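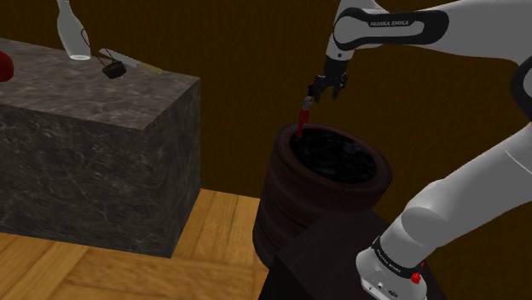
Dilwyn Landeg, Sanwood Robotics Lab
August 15, 2021

4. Writing down what "in the container" means

Figure 4. Simulated drop-in task with a Franka Emika arm, a barrel as the container and a marble block for the other objects. The lower end of the red tool is just past the barrel opening, with the gripper above the rim.

I promised in Section 3 that I'd get to the rule that caused the most arguing, and it's this one. We call it R4 in the rulebook, and in its first form it was a single line: "The trial is a success when the object is in the container." I wrote that line. I thought it was fine, and so did everyone who signed off on it, and then we sent it to the other two groups in the project and got back three different success counts for the same set of recorded trials.

The trials in question were 131 simulated drop-ins, all run by the Sinda planner in the Triluneo simulator. Each group got the full state logs and the one-line rule and had to write its own checker. My checker asked if any part of the object's mesh was below the plane of the rim. The group at Dai asked if the object's center of mass was inside the container's volume. The Sinda people (who, to be fair to them, had the most practice at this) asked for the center of mass to be inside and for the gripper to be open. So the disagreement was baked in from the start, and I should have seen it coming.

Figure 4 is the sort of moment where the checkers part ways. The tool is long and slender, it hangs at an angle, and only its lower end has gone past the opening. My old checker says success right there, while most of the tool is still in the air above the rim. Dai's says no. And the still alone doesn't settle whether the fingers have a grip on the tool, so anybody grading from screenshots is going to be guessing at that part of it. I have graded from screenshots. I'd like us all to stop.

4.1 The rule as it stands now

After a lot of back and forth (there is a very long thread, and I won't make you read it) we ended up with a rule in four parts. I'm giving them in the wording we use in the rulebook:

R4.1. The object's center of mass is inside the container volume. The container volume is declared in the task file and ends at the plane of the rim.

R4.2. No part of the robot touches the object.

R4.3. R4.1 and R4.2 have both held for 200 consecutive simulation steps.

R4.4. The container is still standing on the surface it started on, within the tilt limit in the task file.

R4.1 sounds obvious until you have to write the container volume down. A barrel like ours has a thick rounded rim, and you have to decide where on that curve the inside begins. We first let people derive it from the mesh, and the meshes came out all over the place - one had the rim as a separate part, one had it closed over with an invisible lid left by an export script. Now the person who adds the container writes the volume by hand as a cylinder or a box and checks it in with the task. It takes ten minutes and I have yet to hear a good argument for going back.

R4.2 is the one I care about most. A robot lowering something into a barrel and keeping hold of it has done a nice piece of positioning, but it hasn't put anything away. We check contact against every link of the arm. The fingers are where you'd look first, but with deep containers the wrist can end up leaning on things too, and we had a handful of trials logged as clean releases in which the object was wedged between the inner wall and a finger housing. Checking the fingers alone missed every one of them.

R4.3 came out of bouncing. A hard tool dropped into a hard-walled container does some lively things in simulation, and if your checker looks at a single step you can catch it on the way in and never notice that it went right back out again. I wanted a shorter window and Dai wanted a longer one. I don't have a theory for 200. We tried it, the checkers agreed with it, and we left it alone.

R4.4 exists because of one trial in which the arm knocked the container over onto the object and scored a point. I laughed pretty hard at that one, I admit, and then I wrote the rule.

4.2 What has to be in the task file

A rule is only as good as what it gets to read, so the second half of this work was deciding what a task file must declare before anyone is allowed to report numbers from it. The list is short. You need the container volume and tilt limit, the object's mass and friction values, the starting pose of everything, the step length, the gripper's maximum opening, and the names of all the objects that the robot is supposed to leave alone.

That last item took some persuading. Our scene has other things standing on the marble block, a white bottle and a knife among them, and in the early version of the benchmark they were just there as clutter. If the arm swept one of them onto the floor on its way to the barrel, the trial still counted. I argued that this was silly, and that any real kitchen or workshop would call it a failure. The Sinda group argued back that you can't punish a planner for something the task never mentioned, and after sulking for a while I came around to their side. So the rule became: mention it. Every object that isn't the target or the container goes on the leave-alone list with an allowed displacement, and a trial that breaks the limit gets reported in its own column. It isn't a failure under R4 and it isn't hidden either. Readers can add the columns up however they like.

For sharp objects we set the allowed displacement to zero contact. This is simulation and no one is going to get cut, I know. But policies trained in Triluneo do get moved to hardware sooner or later, and I'd rather have the habit in place early than bolt it on later with everyone annoyed at me.

4.3 Does it help?

We reran the three-group exercise with the new rule and the same recorded trials. Each group wrote a fresh checker from the text alone, and we asked them not to share code or talk about it until all three were done. The checkers agreed on every trial except 10. Going through those by hand, we found that all of them came down to R4.2, and to how each checker read contact when the simulator reports a tiny gap between two surfaces that are plainly resting on each other. We added a contact threshold to the task file and the disagreement went away. I was very happy that afternoon!

I want to be careful about what that shows. It shows that three groups who had already spent months arguing about one rule can read it the same way. We haven't yet tried it on people who come to it cold, and that is the test I'd want to see if I were reviewing this paper. There is a plan to do it in October with a set of student teams, using a different container and softer objects, and I expect the softer objects to give us trouble. A center of mass is a fine idea for a wrench and a rather slippery one for a dish towel.

4.4 Recommendations for people writing their own rules

Most readers won't use our rulebook as is, and that's OK. If you're writing a success rule for a place-in or drop-in task, these are the habits I'd pass along.

Hand the text of the rule to someone who hasn't seen your code and ask them to write the checker. Do this before you run the big batch. We did it afterward, and we had to regrade everything.

Report the release separately. If your table has one column called "success," a reader can't tell a robot that placed the object from one that hovered over the opening until time ran out.

Save the full state log for every trial, including the boring ones. Disk space is cheap, and we could only redo our numbers at all thanks to logs that one person on the project had refused to delete. For video, keep at least 30 frames per second and draw the step number in a corner, so that whoever is looking at a clip can find the same moment in the log.

Pick at least one long, awkward object. With a ball or a cube the three original checkers hardly ever disagreed, and had we stuck to those I'd probably still be defending my one-line rule. The red tool found the hole in it on the first day.

Put a version number on the rule and print it next to the results. Ours is now at its fourth version, and scores from the first one shouldn't be compared with anything in Section 5. I've marked the older scores in the appendix so they don't get mixed in by accident.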